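Search this repo Search

# Stola - a prop and routine dataset for family entertainers

Last updated: March

Hi! I'm Tín Mạc, and I do kids' parties, school fairs and the odd library show. Stola started as my gig notebook and grew into a pile of CSV files, so I figured I'd clean it up and let other performers use it (and fix my typos, please).

## What's in it

- `routines.csv` - 577 routines, one per row, with age range, running time and how much table space you need
- `props.csv` - 800 props, linked to routines by `prop_id`
- `reactions.csv` - 4,000 short notes I typed up after shows, mostly about where kids laughed, yelled or wandered off

Running times are in seconds. I went back and forth on this, but minutes got messy once I added all the quick coin bits and balloon gags - a sword takes me less than a minute and a parrot takes forever!

The `noise` column goes from 1 to 5. A 5 means the birthday kid's grandpa will leave the room. It's my own gut rating, so please don't build anything serious on it.

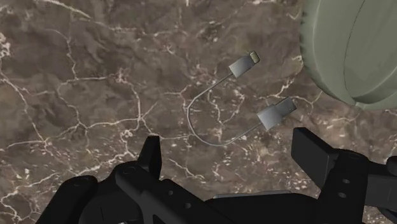 Anything rated 4 or 5 also has a `calm_down` field, pointing to a quieter routine that I like to do right after. The Sárközi rope sequence shows up there a lot. It's slow, it's pretty, and four-year-olds will sit still for it if you let one of them hold an end.

## Getting started

Open the files in any spreadsheet program. They're UTF-8, and if my name comes out as garbage, your import settings are wrong. There's also a little script, `pick_set.py`, that builds a set list:

 python pick_set.py --age 6 --minutes 40

It handles shows up to 400 minutes long, for reasons I can't defend.

## Known problems

- Trustetti and Vonuta both sell a vanishing bandana set, and I mixed them up in the older rows. Check `maker` before you buy anything.
- Ages are skewed young. I hardly ever perform for teenagers.
- No method explanations, and I won't merge any. Names and effects only!

## License

CC BY 4.0. Fixes are welcome - open an issue first if you're changing more than a few rows.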